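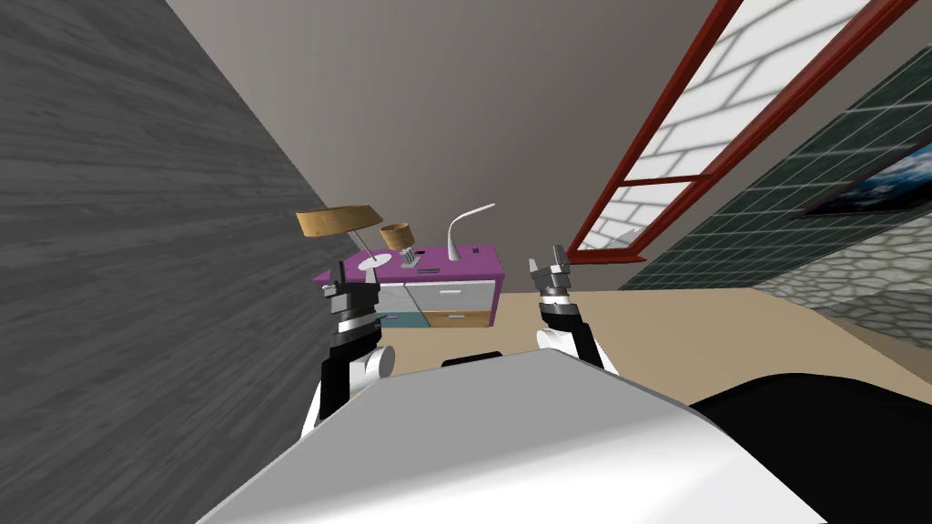

Dresser with table lamp, computer rendering

From: Friederike Stöcker
To: silent-titles list
Subject: Re: Title cards in the Sevby print, reel four onward

Bernd Weidemann wrote:

> I have been through the inspection notes for the Sevby print of
> "The Toll Keeper" and I can't get the title list to agree with
> the censor's card. The card gives 173 titles. The print is short
> of that even if I count the split ones twice. Has anyone
> compared it with the Tsao negative? Also, the notes give length
> in meters and the card doesn't say what it gives. I took it for
> meters. If it was feet then nothing works at all.
>
> The flash titles in reel four are the ones I care about. One of
> them is two frames long and I can't read it from the scan.

Bernd,

The card is in meters. The total is 2261, and that matches the trade notice Cimow put out for the December release. Feet would give you a two-reeler.

The count needs more care. The card was filled in from the submitted title list, before the film was passed, so it includes anything the censor later told Cimow to remove. The back of the card has the cuts. If your copy is from the microfilm you may only have the front. I can send the back.

On the Tsao negative: I had it on the bench last spring. It is the export negative, made from a second camera, and the titles in it were never cut in at full length. Each is a flash title of two or three frames, placed where the full card was meant to go, so a lab in the receiving country could shoot its own. In reel four the Sevby print has picked up the same flash titles. My reading is that reel four of the print was not struck from the domestic negative. The edge code agrees with me, the splices less so. There is a run of cement splices shortly after the courtroom scene that I would expect in a positive assembled from two sources, and they fall in the middle of a shot. I have no explanation for that.

To work out the missing length, do this:

Take the reel as it stands. With 35mm you have about 52 frames to the meter, which is close enough for this. List each flash title with its frame number and the number of words in the text. Cimow cut titles by word count, and the surviving full cards in reels one to three let you work out the rule. Apply it to the flash titles and add the result to the reel. Do not use the running time. The speed changes between reels and the cue sheet is no help after reel two.

When I did this, reel four came out a little under 600 meters. That is long for a reel, though it could still be projected from a full-size spool. 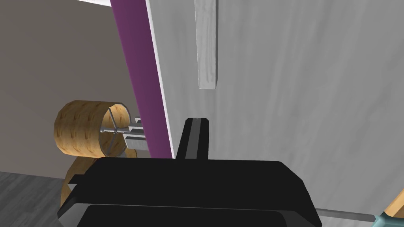
Sándor Bodnár objected to that last figure when I raised it here before. His view was that Cimow never shipped a reel that long, and that reel four must be the old reel four plus the opening of reel five, joined by an exhibitor. He pointed to the missing end title on four. I went back and checked – the end title is missing, and the start title on five is a replacement on later stock. So he may be right. It does not change the total, only where the break goes.

For your two-frame title, don't work from the scan. The scan was made wet-gate but with the frame line set for the image area of the domestic print, and the export titles sit lower. The last line of text is outside the scanned area. You need the element itself and a loupe. The text is in mirror image on one of the two frames, so check both.

A few corrections to the title list in Histeo, for whoever maintains the entry:

Title at the river, reel two: "toll" should be "tool". It is a joke in the original and the next shot depends on it.

Letter insert, reel three: listed as a title, but it is a photographed letter and the card would not have counted it. Same for the newspaper later in that reel.

Reel six: the two dialogue titles at the inn are in the wrong order in the print. They were already wrong in the Tsao negative, so I would leave them as found and put a note in the record.

Nothing in the entry says which element the list was made from. Please add it.

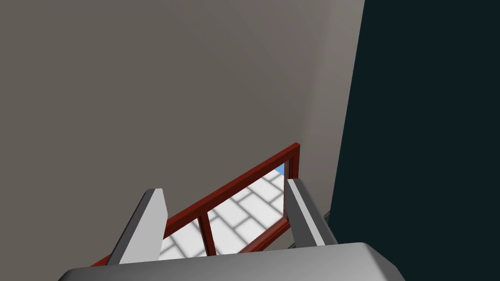

Zoi Andreadis has asked whether new cards should be set for the restoration or the flash titles just stretched. For reel four I would stretch wherever the text is legible and complete. Step-printing a two-frame title gives you a dead still card with no grain movement, and audiences do notice, but the lettering is the original lettering. New cards should carry a small mark in the corner, the same one used on the earlier Cimow titles, and be listed in the notes. Nelu Nedelcu has the drawing of the border if anybody needs it – the file name says reel one but it was used throughout.

I have not looked at the tinting record for reel four. If it really came from the export negative then the tints may follow a different scheme, and the title cards with it. Bernd, can you tell me what color the leader is?

Friederike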